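**Ticket 2777: Testimony video stops at minute 43 on the hearing laptop**

Opened by: Relu Vlad, Pladen River Defense Network
Priority: high
Status: solved, one question open

The video with the testimonies of the families from Tang valley plays well until minute 43. After that the picture freezes and only the sound continues. We must show it in July at the public hearing on the evictions, and the commission gave us 60 minutes, without possibility to extend.

What I have tried:

- Restarted the laptop two times. Same result.
- Copied the file from the USB stick to the desktop. Same result.
- Played it on my own computer at home. It freezes at the same moment.

The subtitles are in a separate file, 79 lines in the last part. I mention it because the witness from Brallomier starts to speak exactly there, and her words were added later by another editor.
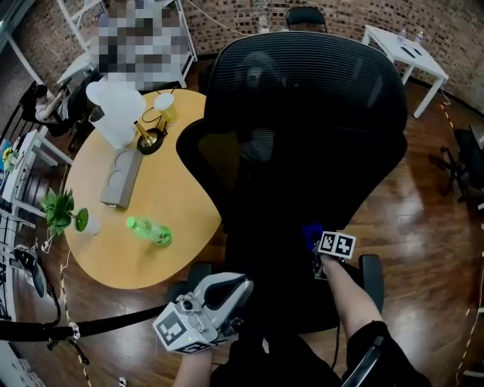
**Reply from media support, 10:20**

Thank you for the clear list. Please open the project and export again only the part after minute 40, with the subtitles turned off. Tell us if it still freezes.

**Relu Vlad, 14:05**

I exported this part without subtitles and it plays until the end. With subtitles it freezes again. So the fault is in the subtitle file, I think. I opened it in a text editor and found one line where the end time is earlier than the start time. I corrected it, exported the full video and watched all of it. No freeze.

One question remains. The witness asked us to hide her face, and in the new export the blur begins one second too late. Can you check this before I send the copy to the lawyers? I deleted the old copies from the shared folder Flovent, so that no one sends the wrong one.

**Media support, 16:40**

We moved the start of the blur and are exporting again. Please do not share any version until we write here.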